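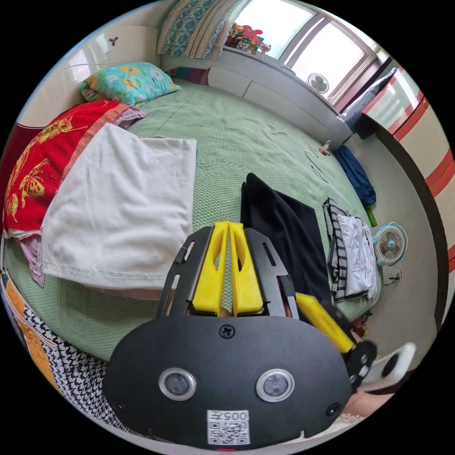

Yuzuki Sugawara folds her laundry on the bed, and has done so since she moved into her apartment on Hosoda Street. She doesn't own an ironing board and the kitchen table is too small for anything wider than a dish towel.

"I put everything on the bed so I have to finish before I can sleep," she said. "If I put it on a chair, it stays on the chair until October."

Sugawara, 34, manages the linen room at the Timine, a small hotel where she and one coworker, Nanami Nomura, deal with roughly 300 pieces on a busy day. At home the job is much smaller, but she keeps some of the habits. Dark clothes get laid flat first. Shirts are folded to one width so they stack. Blankets and large cloths go toward the head of the bed, out of the way, and are put away last.

"At work every sheet is white and every sheet is the same size," she said. "At home nothing matches. I like that. I have blankets with flowers, blankets with butterflies, things my aunt gave me. I would never buy a plain one."

She is less strict about towels. The hotel folds them in thirds, then in half, with the hem turned in. Her own get folded once and dropped on the shelf.

Nomura, who joined us later in the afternoon, disagreed with most of this. She folds on the floor, on a clean sheet, and rolls her T-shirts.

"Rolling is faster and I can see what I have," Nomura said. "Yuzuki makes a beautiful stack and then pulls the bottom shirt out."

Sugawara admitted that she does. She has tried drawer dividers, which she gave away after two weeks, and a folding board, which worked well on shirts but was no help with anything longer.

Asked what she would tell someone with a full basket and no patience, she thought about it for a while.

"Do the big things first," she said. "One blanket and the pile already looks half the size. Socks can wait. I do socks in front of the TV."

Nomura said she doesn't pair hers at all – she buys only black ones.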